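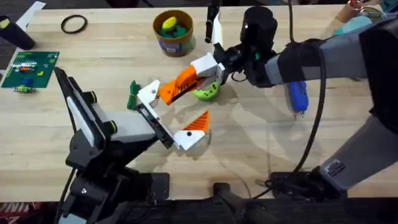
*Figure 3.1 Two arms sharing one wooden table, with small mixed objects between them.*

# Chapter 3: What Will It Cost to Keep?

Suppliers like to quote the price of an arm. Treat that figure with suspicion. When the Hodby workshop asked three firms to price a bench like the one in Figure 3.1, the cheapest offer came from Najafi, and it left out mounting plates, spare finger pads and delivery. The extras added £2,097.

Wemunness, a packing firm, was told its two arms would pay for themselves in 30 weeks. By week 46 they had not. The sum had assumed that the arms would run all day and that every object would be easy to grip. Look again at the figure: a crumpled green item and a rounded one call for different grips, and someone has to pay for the hours spent finding them.

A second arm needs its own line in the budget too. Two arms reaching over one table must be kept from hitting each other, and salesmen seldom price that work.

In this chapter we take apart a real quotation, from a supplier called Onside, and mark each claim that comes without evidence. Keep a pencil handy. Begin with the warranty page.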